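Doing Your Own Flowers for a Small Wedding

This guide covers one bridal bouquet, a few buttonholes and table jars for a small reception. It assumes you have a cool room, a kitchen table and two free evenings before the day. We did ours for a lunch at the Umden Rooms in Gestdale and spent £172 on flowers and foliage, with jars borrowed from neighbours and relatives.

If you want arches, hanging pieces or anything attached to a building, get a florist to do those parts. Everything else can be done at home by someone who is patient with string.

What you will need

Sharp secateurs or a florist's knife
Clean buckets, as many as you can borrow
Stem tape (the green kind that sticks to itself when stretched)
Garden twine or raffia
Ribbon for the handle
Pearl-headed pins
Household scissors for ribbon and tape only
Jam jars, washed, labels off
Old towels
A cardboard box for each dozen jars

Keep the secateurs and scissors apart. Scissors squash soft stems, and secateurs that have cut tape get sticky and stop closing properly.

Choosing and ordering

Order three weeks ahead if you can. Ask for colours and shapes, and give a second choice for each. A wholesaler cannot promise that a certain rose will be open on a certain morning, and you will have an easier time if you haven't set your heart on one variety. We used Gautam Cut Flowers for most of the order and picked the foliage from gardens.

Divide the list into four groups.

Main flowers. Roses, dahlias, peonies in their season. These take most of the money.

Fillers. Waxflower, gypsophila, limonium, ammi. Cheap and they go a long way.

Foliage. Ivy, eucalyptus, pittosporum, camellia. Ask before cutting from anybody's hedge. Wash ivy under a cold tap, as it holds a lot of dust and more spiders than you would expect.

Something odd. Grasses, seed heads, a few curling stems. One sort is enough.

For table jars, allow 5 stems per jar plus a bit of greenery. Order a few spare of everything. Some will arrive with broken necks and one or two roses will never open.

Collect the flowers two days before. The day before is too late for roses sold in tight bud, and three days is too early for sweet peas and most herbs.

Conditioning

Do this as soon as the flowers are in the house. It takes a whole evening and should not be skipped.

1. Fill the buckets a third full with cold water. Tulips and anemones want less.

2. Take the wrapping off one bunch at a time. If you open them all at once, half will be lying on the table dry while you deal with the rest.

3. Strip every leaf that would sit below the water. Leaves left under water go slimy overnight and shorten the life of everything in the bucket.

4. Cut the bottom of each stem at a slant and put it straight into water.

5. For woody stems, make a short slit upwards from the cut end. Don't hammer them.

6. Add flower food if you have it. One sachet from our wholesaler made up 500 ml, which is not much in a bucket, so ask for more sachets than you are given. Read the packet, as strengths differ.

7. Stand the buckets somewhere cool and dim until the next day. A garage or north-facing porch is fine. Keep them away from the fruit bowl, especially ripe bananas and apples.

Daffodils need their own bucket. Their sap is bad for other flowers and can irritate your skin, so wear gloves if you have a lot to do. Euphorbia sap is worse. Leave it out unless you are used to handling it.

Making the bouquet

Make the bouquet on the evening before or early on the morning itself. Stand up to do it, in front of a mirror if there is one. The mirror shows you the side guests will see, and you will notice gaps much sooner.

1. Lay out the stems by kind, in rows, on a damp towel. Have the twine already cut to an arm's length and hung round your neck.

2. Hold the first main flower between thumb and forefinger, at the height where the tie will be. This is called the binding point. It should be a hand's width below the flower heads for a round bouquet and a little lower for a loose one.

3. Add each new stem at the same slant, always going the same way, and turn the bunch a little in your hand after each one. The stems will form a spiral. If one goes in the wrong way it will lie across the others and may snap when you tie, so take it out and put it back correctly.

4. Alternate between main flowers, fillers and green. Don't put two large heads side by side at the same height. Drop one slightly lower.

5. Look at it from the side. A good shape is a low dome, and beginners tend to push the middle up too far.

6. When your hand is full, tie firmly at the binding point with two turns of twine and a knot. Don't let go of the bunch until the knot is made.

7. Cover the twine with stem tape. Stretch the tape as you wind, as it only becomes sticky when pulled. Start at the top, overlap each turn by half, and work downwards. Stop short of the cut ends so that the stems can still drink.

8. Trim the ends level and put the bouquet in a jar of water, with the water below the tape.

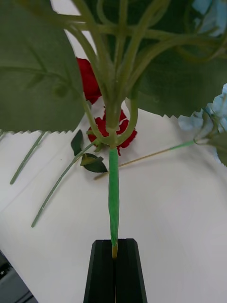

9. Leave the ribbon until the last hour. Dry the stems with a towel, fold the ribbon end under, wind it down and back up the handle, and fasten it with two or three pins pushed in at an upward slant. Check that no points are sticking out by closing your hand round the handle before anyone else does.

If your hand aches before you reach the size you want, tie what you have and carry on adding round the outside. A second tie over the first does no harm.

Foliage round the outside

A collar of leaves finishes the underside and hides the tie. It also protects the outer petals from being knocked when the bouquet is put down, which will happen many times during the day.

Use leaves with some body to them. Ivy, hosta, camellia and galax all work. Very soft leaves such as lady's mantle look good for an hour or two and then hang down. Large leaves with strong veins can be left whole. If you are short of stem on any of them, lengthen it with a piece of florist's wire, stitched through the back across the main vein and twisted down, then taped.

Put the leaves in one by one, shiny side up, each overlapping the last. Leave a few thin stems poking past the collar if you like a looser look. We did, having bought too many, and nobody wanted it tidied.

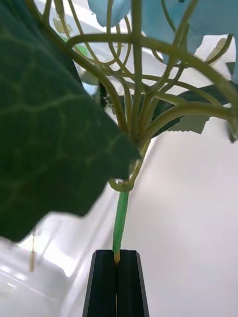 Buttonholes

Buttonholes dry out faster than anything else and should be made last, on the morning.

Cut one good flower with a short length of stem. Put a single leaf behind it and a sprig of filler in front. Hold all three together and wind tape from just under the flower to the bottom. Trim to the length of your thumb. Cover with a bit of ribbon or leave the tape showing.

Lay them on damp kitchen paper in a lidded box and put the box in the fridge, well away from the back where things freeze. Make one more than the number on your list. Put two pins through the ribbon of each so that they travel with the flower. Tell the wearers that the pin goes in from behind the lapel.

Table jars

These are quick once you stop fussing. Fill the jars two-thirds full at the venue if it has a tap, since full jars are heavy and spill in the car.

Put the greenery in first, crossing the stems so that they make a loose grid. Add the main flower, leaning on the rim, then the others at different heights. Nothing should stand taller than an elbow resting on the table, or people will move it to the floor so that they can see each other.

Tie a bit of twine round the neck of the jar if the glass has different threads and sizes. It makes odd jars look like a set. One 100 m ball was more than enough for the bouquet, all the jars and the place cards.

Moving everything

Wedge the jars in boxes with crumpled newspaper. The bouquet can travel in a bucket with a small amount of water and towels packed round the sides. Cool the car down before loading in warm weather, and don't leave flowers in it while you have breakfast.

At the Umden Rooms we were allowed in from eight in the morning. Ask your venue about access, where you can tip water away, and whether the sink is big enough to get a jug under the tap. Take a mop or an old towel.

Common problems

Drooping roses. Recut the stems, wrap the heads in newspaper and stand them in deep tepid water for an hour or two.

Hydrangea heads going limp. Float the whole head in cold water in the washing-up bowl, then stand it up again.

Tape not sticking. It is either not being stretched enough or the stems are wet. Dry them and start a fresh piece.

Bouquet falling open. The tie is too low or too loose. Put a new tie above the old one before cutting the first.

Lily pollen on clothing. Don't rub it. Lift it with sticky tape. It is easier to pull the anthers off as the lilies open, and lilies should be kept out of any house with a cat.

Afterwards

Rinse the buckets with a little bleach before giving them back. Twine, leaves and stems can go on the compost, but wire, pins and most stem tape can't. Guests were glad to take the jars home, and the few left over went to the tea room at Vulludov House the next morning.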